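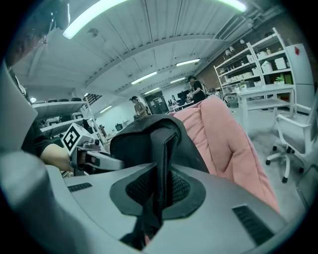

1/ Garden cushions, and how I get them through a winter without mould. I've lost two full sets since we moved to Cluvside, so this is mostly a list of things I did wrong first.

2/ The first set went in the shed in November, stacked flat in bin bags with the tops tied. By spring every one had grey spots along the piping. They felt dry when I packed them. The covers were, the middles weren't.

3/ So now I leave them indoors, standing on their edges, for 3 days before they go away. On edge matters. Flat on a carpet they stay damp underneath for ages.

4/ Press hard in the middle with a piece of kitchen roll. If the paper comes up even slightly limp, give it another day.

5/ Crumbs. Brush the seams out before you do anything else. The second set was mouse damage and I'm fairly sure it started with half a flapjack.

6/ Washing: if the cover unzips, wash it cool and hang it by the zip side. If it doesn't unzip, a sponge, a bit of washing-up liquid and very little water. I soaked one in the bath once. It took most of a week to dry and never smelled right again.

7/ Quilted ones need more care than plain box cushions. Water sits in the stitching lines and the filling shifts if you squeeze it. Press down with flat hands, don't wring. 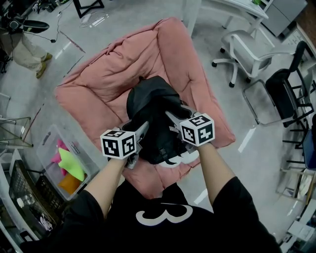

Pink quilted cushion on a concrete floor.

8/ Concrete, by the way, is a poor place to leave cushions for any length of time. It draws up damp even in a garage that seems fine. A couple of slats or an old clothes airer underneath will do.

9/ Bags. Cotton, not plastic. I use old duvet covers - a double takes four seat pads with room for air. Barış Akyol asked about vacuum bags. I tried them. Foam came back all right in the end, but the fibre-filled ones stayed lumpy into June.

10/ I did buy a proper storage box as well, the Molley one, 512 litres. Holds everything we have. The lid lets in a little rain at the hinge side, so I've turned that side to the wall. I still wouldn't leave cushions in it past October.

11/ Where they live now: top of the wardrobe in the spare room, in the duvet covers, with a label on each so I'm not opening all of them to find the bench pad.

12/ Brittany Campbell keeps hers in the loft and has had no trouble for years, but her loft is boarded and dry. Ours has a drip near the chimney. Check yours after heavy rain before trusting it.

13/ Got them out this week, 2021-04-08 for anyone keeping track. No spots, no smell, one zip pull missing. I've put a loop of string through it for now.

14/ Someone will ask about waterproofing spray. I've only used it on the bench pad. Water beads up nicely for a month or so, then it needs doing again. Let it dry overnight before anyone sits on it.

15/ Parasols next, when I've worked out how to get the green off ours.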